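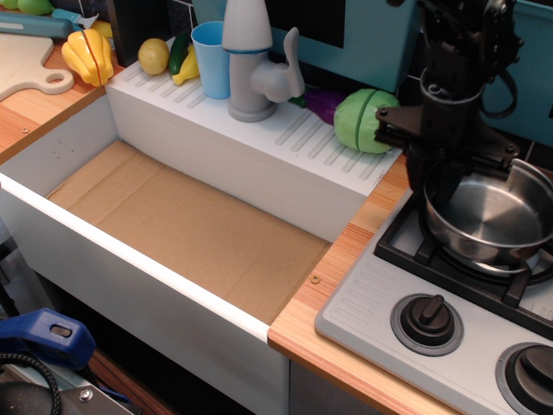 Cheng-en Sin thought the whole topic was a bit silly at first and asked me why I'd spend a semester on dishwater when there are perfectly good rivers to study. Fair enough! But I live in Trererine House, where one kitchen serves my whole floor, and the fights over the sink started in September and never really stopped. I wanted to know how much water we use on dishes, and whether the people who leave everything to soak (me) are worse than the people who wash each fork under a running tap.

How I did it

I put a sign-up sheet on the fridge and got 32 names. Everybody who signed up got a paper diary for one week, with a line for each wash: what time, how many plates and pans, tap running or basin filled. I lent out a cheap flow meter, a Siu, that screws onto the end of the faucet. It leaked a little until I added a second washer, so I threw out my first two days of readings and started over on the Wednesday.

By the end I had 29 diaries I could use. One had been dropped in soup, and the other two people wrote "normal amount" on every line, which I love but can't put in a graph.
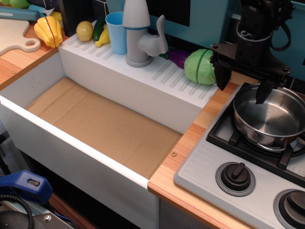 I also did a set of test washes on my own, always with the same stack of dishes and the same squirt of Wullus dish soap. I smeared the plates with tomato sauce and left them for 60 minutes before washing so they'd all be equally gross. Some got the running tap, some got a filled basin with a quick rinse at the end.

What I found

The basin won every time in my test washes. My worst running-tap wash used 138 liters, and okay, that one had a burnt lasagna dish in it and I gave up halfway to answer the phone with the water still going. I kept it in the results, since that kind of thing is how people really wash dishes.

The diaries were messier. A lot of the basin people changed their water partway through, sometimes more than once, so they didn't save as much as I'd expected. Late-night washes also tended to be shorter, probably because everyone just wanted to go to bed.

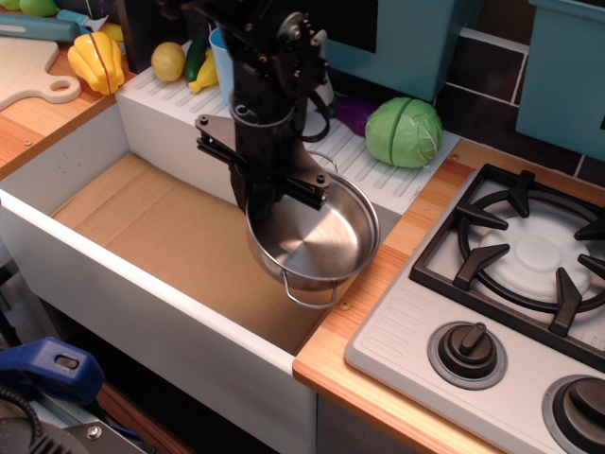 What I'd change

I'd buy a second meter, for one thing, because passing one around meant most diaries only have tap times and no readings. I'd also like to try the same thing over at Dullutska Hall, where they have double sinks and I've heard the arguing is much quieter.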